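What an Open Day Should Show
Opinion, by Joar Rustad

On 11th November I went with my neighbor Isla Baird to the open day of the Ravano laboratory in Vavbridge. We expected a show. In August I had seen one in Solheim, with music and a robot that waved at children, and I forgot it before I was home.

In Vavbridge there was no stage. People were working and we were allowed to stand near. They teach the robots household tasks, and the teaching is done by hand, with grippers that a person holds. One shirt must be folded many times. A young woman told us that her group had recorded 217 folds and that she was not yet satisfied. I liked this answer very much. 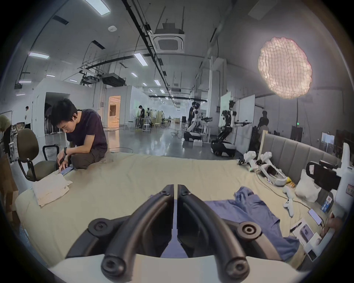 The bed and the floor sheet, both with the white hand-held grippers
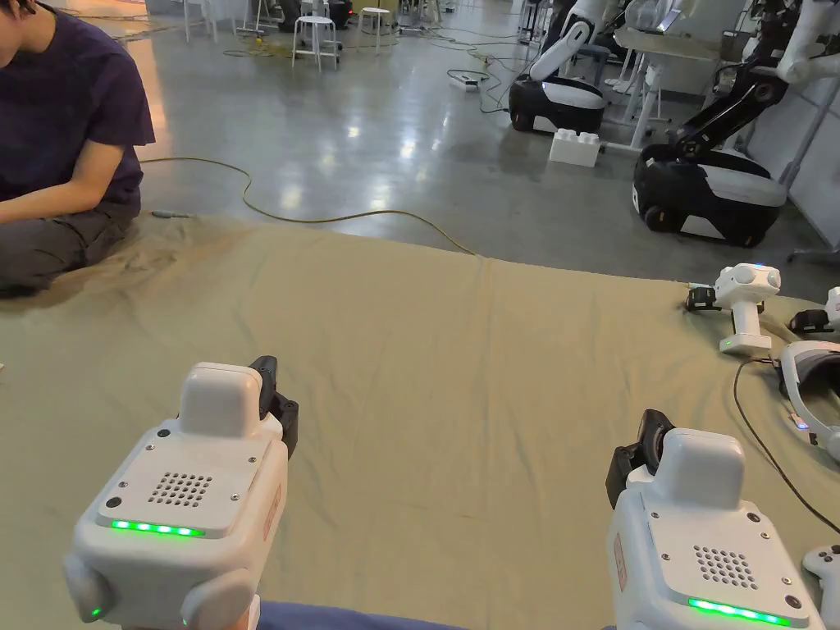
Why I prefer the slow kind

Some visitors left after a few minutes, and I understand them. To look at cloth and cables is not exciting. But I think the public is badly served by shows, where every movement has been prepared. After Solheim I believed that such machines would soon be in my kitchen. After Vavbridge I believe that it will take a long time, and I have more respect for the people who do it.

Isla does not agree. She says children need the waving robot first, or they will never ask about the shirt. Maybe for children she is right. I am 2 times her son's age and I would go back tomorrow.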